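17/03/2022 - for immediate release

# Starkthorpe gets its own model railway show this July

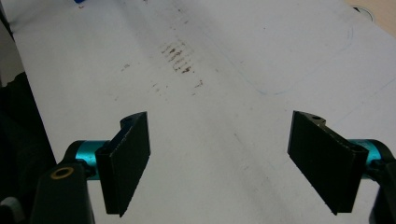 *2 min read*

Starkthorpe Model Railway Club will hold its first public exhibition in July, in the old Corn Hall on Market Street. Doors at ten, both days, Saturday and Sunday. Tea and cakes in the side room.

The club has met in one form or another since the seventies but has never put on a show of its own. Members have always taken layouts to other people's. Hall is now booked, deposit paid, posters at the printers.

Main attraction will be Wistero, a narrow gauge layout by Leen Saliba. It's a slate line in OO9, set in a made-up valley, with a working incline and a harbour at the bottom end. First time out in public with the harbour section finished. Leen has been at it on and off since she joined and reckons there are around 3,000 slates on the roofs, all cut by hand from card.

"I said I'd never do another roof after the chapel," said Leen. "Then I did the whole quayside. It still wants a crane and the water needs another coat of varnish, but it'll be there."

Also confirmed:

- Ki, a Japanese branch terminus in N gauge by Hae-won Yook. Small, runs to a proper timetable, and Hae-won is happy to be interupted with questions
- Nuno Frade's shunting puzzle, which visitors can have a go at. Children welcome, there is a step
- a test track, OO and N, DC only. Bring that engine that's been in the loft
- second-hand stall, proceeds towards new baseboards for the clubroom

More layouts to be announced once we hear back from people. Trade stands still being sorted, we have space for two more.

Exhibition manager Eleni Omerović said: "We'd like people who haven't touched a model railway since they were ten to come and have a look. We'd like some of them to join aswell. Wednesday nights, clubroom over the bike shop, just ring the bell."

Tickets £4 on the door, under-12s free with an adult. Cash prefered but we will have a card reader. The Corn Hall has level access from the car park side, not from Market Street, please pass that on if you are listing the event. Parking free on the Sunday only.

Layout owners wanting to exhibit should get in touch by the end of next month with size, gauge, number of operators and whether you need a table. Travel expenses by agreement.

**Press contact:** Ji-hoon Kong, publicity, Starkthorpe Model Railway Club. Evenings best. Leen and Hae-won both available for interview, and local papers are welcome at the clubroom any Wednesday before the show.

Ends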